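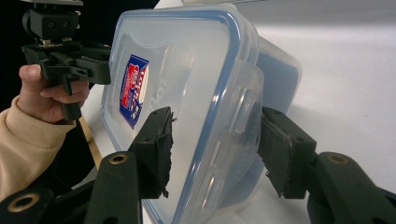
## 4. First grips

By now both Tornis grippers should be assembled, charged and paired. If one of them isn't, go back to section 3 and be honest with yourself about the step you skipped. It was probably the left/right switch.

This section covers checking the pads, setting the squeeze, and recording your first real task with a lidded food container. We chose food containers for the starter task after trying a great many household objects. They are light, they survive falls, and everybody owns several with no matching lid. Find one that has its lid.

### 4.1 Before you pick anything up

1. Clear a patch of table wide enough to move both elbows. White or plain light gray tabletops work well. Glass tabletops don't, and will make you sad by step 6.
2. Push your sleeves back from the trigger. Long cuffs are fine so long as they stay on your side of the handle.
3. Close each gripper slowly, with nothing in it, and watch the fingers meet. The pads should touch along their whole length.
4. Look for a gap at the tip. If you see one, loosen the finger screw a quarter turn, square the finger up by hand, and tighten it again.
5. Open and close ten times. You are listening for a click. One click per squeeze is the trigger return. Two clicks is a loose linkage, covered in 7.2.

> **Caution:** The fingers screw into brass inserts set in plastic. Brass is stubborn and plastic is not. Stop turning when the screw stops. If you keep going, the insert will come out with the screw, and you will own a very small brass ring and a very large hole.

### 4.2 Pads

The foam pads do nearly all the gripping, and they look terrible within days. Frayed edges, little torn bits and the odd loose strand are normal and don't affect the recording. Don't trim them with scissors while the gripper is switched on. Loredana Piras, who wrote most of our support replies last winter, asked for that sentence to be in bold, and we talked her down.

Replace a pad when:

- you can see the finger through the foam
- it slides on the finger when you push it sideways with your thumb
- smooth plastic slips out at squeeze setting 3 or above

Spare pads (part 1358) come in the same bag as the hex key. If you've thrown out the bag, we sell more bags.

### 4.3 Setting the squeeze

1. Turn the dial on the handle to its lowest setting.
2. Stand the container on its long edge, lid facing you or facing sideways. Flat on the table is harder, as the fingers have to open nearly all the way.
3. Bring one finger to the lid and the other to the far side of the box. Stay off the locking clips if you can. A finger that lands on a clip will pop it open sooner or later, and always during a good take.
4. Squeeze the trigger to the stop and lift straight up, a hand's width.
5. If the box slides, put it down, go up one setting, and try again. Most empty containers hold at 3.
6. Tilt your wrist one way, then the other. The box may lean. It shouldn't creep.

> **Note:** Start with the box empty. We know you are curious about soup.

If the lid bows inward when you squeeze, you've gone too far. Go down one setting. A bowed lid teaches the robot that lids are supposed to bow, and it will apply this lesson to everything you love.

### 4.4 Recording the task

You'll need the Osix app open and showing a green dot for each gripper. A yellow dot means the gripper is connected and thinking about it.

1. Put both grippers on their rests and tap **New task**. Choose *Container, two hands*.
2. Pick up the grippers. The app beeps once for each.
3. Hold still until the long tone. Scratching your nose here restarts the count.
4. Grip the container with one hand and lift it, tilted so the lid is easy to get at.
5. Bring the other gripper in and press each clip down in turn. Come at the clip from the side; coming from above tends to hide it behind your own finger.
6. Set the container down, open both grippers, and put them back on their rests. The second long tone ends the take.

One take should run well under a minute. The app accepts up to 900 takes per task before it asks you to start a new folder, and Arwel Llewellyn in our testing room is the only person known to have seen that message. He describes the font as disappointing.

Move at the speed you would use to put away somebody else's dishes. Takes done at racing speed get rejected by the checker (error 83), and so do takes with a long pause in the middle while you answer the door.

**Keep** takes where you fumbled a clip and then got it. Those are useful. **Delete** takes where you dropped the box, said something, and picked it up with your bare hand.

### 4.5 If it goes wrong

| What you see | Try this |
|---|---|
| Box turns between the fingers | Grip closer to the middle of the lid |
| Box slips at every setting | Wipe the container and the pads with a dry cloth |
| Beep on one side only | Check that gripper's rest; it may not have been seated |
| Fingers close but won't open | Release the trigger fully, then see 7.4 |
| Error 83 | Slow down |
| Error 83 again | Slower than that |
| Grippers bump each other | Widen your stance, or use a bigger container |

Bumping the grippers together now and then does no harm beyond a scuff. Letting them bump with your other hand's fingers in between is a different matter, so keep your hands wrapped around the handles whenever both are in use.

When you have twenty takes with no red marks beside them, plug in both grippers and leave the app open to upload. Section 5 moves on to bags with zippers. You may want to rest first.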